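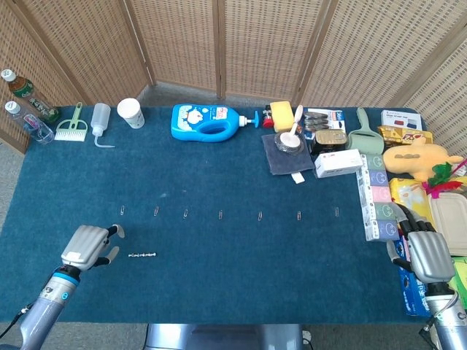
Clip Table - Frequently Asked Questions

Questions about the paper clip chain sessions at Clarna. Updated January. If yours isn't answered, write to Ute Heitmann, address on the contact page.

What is the clip table?
A long table, a carpet cloth, a lot of paper clips. You link them into a chain. Finished chains get joined up with everyone else's and go on the wall in the Kakakhel hallway.

Do I need to sign up?
For groups of 8 or more, yes. Otherwise just come in.

How many clips do you have?
3,000 to start with, plain silver. Fewer now. They go home in pockets.

Why is there cloth on the table?
Clips slide on a bare tabletop. Tried it, hated it. Carpet cloth grips them and you can get a fingertip under the wire. It also means a clip can be stood up on its narrow end, which is much easier to pick up than one lying flat. Ours is teal, silver shows up well on it.

How should I lay out my clips?
In a row, spaced evenly, a finger or two between them. Seven is a good number to set out at a time. Start your chain at one end of the row and work along. Please don't tip out the whole box - they tangle and then you spend your turn untangling.

How do I link two clips?
Hold the chain by its last clip. Take the new one, open side toward you. Slide the outer loop of the new clip over the end of the old one and keep going round the bend until it drops into the inner loop. Give it a small tug. If it comes off, you only caught the outer wire, go again.

Mine keeps twisting.
Lay the chain flat on the cloth between clips instead of holding it up in the air. Flatten it out, add one, flatten again.

Can I use colored clips?
Not for the hallway chain. At home, sure, whatever you like. The vinyl coated ones are grippier and a bit stiff to link.

What about bent clips?
Put them aside. Don't bend them back, they snap. There's a tin for them by the door.

How long should my chain be?
As long as you want. We ask for at least 31 clips before we join it to the big one, becuase shorter bits are fiddly to hang.

Is it ok for small children?
Ages 7 and up, with an adult at the table. Clips are small and pointy. Under that age, ask Ute about the big plastic links, we have a bucket of them.

Can I do this with stiff hands?
Yes, lots of people do. Go for the jumbo clips, ask and we'll swap them in. Stand them up first, or have someone stand them up for you. Take breaks. No timer, no scores.

Can I put my drink on the table?
Back edge only, cap on. Same goes for anything else you bring. Keep the front half of the cloth clear so there's space for the row and the chain.

Who cleans the cloth?
We do. A stiff brush for the fluff, then a damp sponge and a drop of dish soap on any marks. Never soaked - the backing goes wavy. If you spill something tell us right away, don't rub.

Do you run this anywhere else?
Umadby has a smaller table, mornings only, same clips and the same rules. Chains made there come over to us at the end of the month. Sistusex is on a break while the floor gets redone, no date for that yet.

Can I take my chain home?
Up to you. Most people leave theirs. If you want it back after it's been joined, we cant really find it again, so decide before.

Can I donate clips?
Please do. Silver, standard size, no rust. Leave them at the front desk in a closed bag or box with your name on it if you want a thank you note.

What time do you close?
Table closes at 5 pm, last chains joined at 4:30.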